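Plomby tray goes on trial at Kelmendi workshop, mail orders open in November

Posted 1 June 2025 | Local business

Kelmendi, the small housewares workshop behind the Restance bowl range, has started bench trials on a black plastic tray it hopes to have in shops before the holidays. Working name is Plomby. That might change, they said, but the labels are half printed so probably not.

The tray is rectangular, rounded corners, with a raised rim running around it. Glossy inside. It's meant for the stuff that piles up by a front door or on a desk: keys, mail, loose change, a phone. Vesna Gashi, who runs the workshop, told us the whole idea was a tray you could leave out when people come over.

"We had bowls. People were using the bowls as trays," Gashi said. "So, fine, make them a tray."

Trials moved last month to the second floor of the Mustberg building. The workshop downstairs is too dusty for checking a glossy surface, Gashi said, every speck shows and you can't tell a flaw from lint.

Most of the work so far has been on the rim. The first version was lower and things slid off when the tray was carried. Pens were the worst. The second was high enough but had a hard edge on top, and testers complained about it digging into their fingers. The current rim is the third try and Zorica Bošković, who did the drawings, says its the one they are keeping.

"I would like to stop drawing rims," Bošković said. 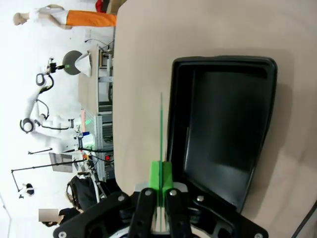 Color was argued over longer than the shape. Gashi wanted a gray. Bošković wanted black, and black won mainly on how it looked on a pale tabletop, where the outline reads from across the room. A matte finish was tried too and dropped. It held on to fingerprints and went chalky after a few washes with dish soap. The glossy one wipes clean with a damp cloth but it does show scratches sooner, Gashi admitted, and coins are going to mark it whatever anybody does.

Would they sell a liner? Maybe. Felt has been talked about. No price on that and no promises.

Kelmendi put an early version in front of customers at its spring open day and took down names of anyone who wanted to hear when it goes on sale. The list stands at 279. For comparison, the Restance bowls sold 1,463 in their first year, a number the workshop is pretty proud of and would be happy to get near again.

One of the names on the list is Rajeshwari Nadar, who keeps the gift shop on the ground floor of the Mustberg building and tried the early tray on her counter for a week.

Her verdict was mostly good. It didn't slide when customers pushed things across it, she said, and it was big enough for receipts to lie flat. She'd like a smaller size as well. "My counter is not a big counter."

A smaller tray is not in the plan for this year. Gashi said a second mold costs to much to order before they know how the first one sells. If it goes well, the small size comes next, then possibly a deep one for fruit.

Still to settle:

Feet. The current tray sits flat on the table. Fine on wood, a little noisy on glass. Stick-on pads would fix it but Bošković thinks they'll fall off within the month and end up in somebody's vacuum.

Stacking. Shops want trays that nest so they take less room in the back. The rim makes that awkward. Trays do go one inside another but they grip, and pulling them apart can scuff the gloss. Paper sheets between them for now.

Packaging. Cardboard sleeve or just a paper band. The band is cheaper and shows more of the tray. The sleeve protects the corners. Nataša Grgić, who packs the mail orders, is for the sleeve, and strongly.

"Corners are what gets hit," Grgić said. "Every time. I open the returns, I know."

Returns on the bowls were low, she added, but nearly all of them were chipped edges, and plastic should do better than ceramic there anyway.

No price yet. Gashi would only say it will be less than the large Restance bowl. Mail orders open in November through the workshop's own order form, one size and one color, with pickup at the workshop door for people who live close by and don't want to pay shipping. Nadar's shop will carry some too.

People already on the list get first pick, and an email will go out before the form opens to everybody else. Names can still be added at the workshop counter in person. There is a sheet and a pen on a string. Phone requests aren't being taken, the phone is in the dusty room and nobody hears it over the machines.

The next open day will be held in the fall, date to be set. Trays will be out on the table for people to pick up and carry around, and Bošković will be there to answer questions about the drawings. Bring your own keys and mail if you want to see how they fit. Bowls will be on sale as usual, including seconds at the back with small glaze marks.

Parking behind the Mustberg building is limited to 5 spaces and the bakery uses most of them before noon, so come later or walk. The front entrance has steps. Anyone who needs the level entrance should use the side door by the loading bay and ring the bell, someone will come down.

Reporting by Mateja Đorđević. An earlier version of this item said the tray would come in two sizes. It comes in one.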